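Forum > Kitchen & Dining > Small Spaces

Serving tray keeps sliding around on a wood table, what do you put under it?

Posted by clarko_kitchen, January 2021

I moved into a small apartment and my table does everything now - breakfast, coffee, work, the lot. I keep a little tray out for my spoon and whatever I'm eating, and a cup and saucer next to it. The tray skates all over the wood and I've already got a couple of scratches. I tried a cloth placemat but it bunches up, and coffee goes straight through it. Is there something flat and stiff I could leave down all the time? I don't want to cover the whole table because I like the wood!

Neltirari

Cork. Buy the big ones, the small ones are useless.

tivach236

I went through this exact thing last year (rental, wood table, nervous about the deposit) and what I ended up liking best was one board big enough for everything, instead of separate mats for the tray and the cup. Mine came from a Rowlands clearance shelf and I stuck thin rubber dots on the bottom corners. Check that the dots don't leave marks, some of the cheap ones do. I put mine on a hidden spot under the table for a week first.

For layout I keep the cup and saucer at the back and the tray in front, with the spoon lying on the left side of the tray. You want a tray with a bit of a rim so the spoon doesn't roll off when you slide things over.

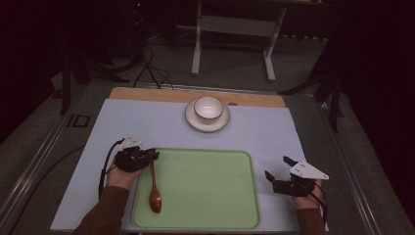 I'd go with a light color too, you see crumbs and drips right away and just wipe them up. And if you use a wooden spoon, don't leave it sitting in a puddle on the tray, mine got all fuzzy at the end and I had to sand it.

Rowlands_fan_2

Shelf liner, the grippy kind. Cut it a little smaller than the tray so it doesn't show. Not pretty but it was cheap and I had some left over from the drawers. It does get dusty and stops gripping after a while, then you rinse it and let it dry.

Related threads
Getting coffee rings out of a wood table
Wooden spoons: oil them or leave them alone?
Best small tray for eating at a desk
Do felt pads scratch?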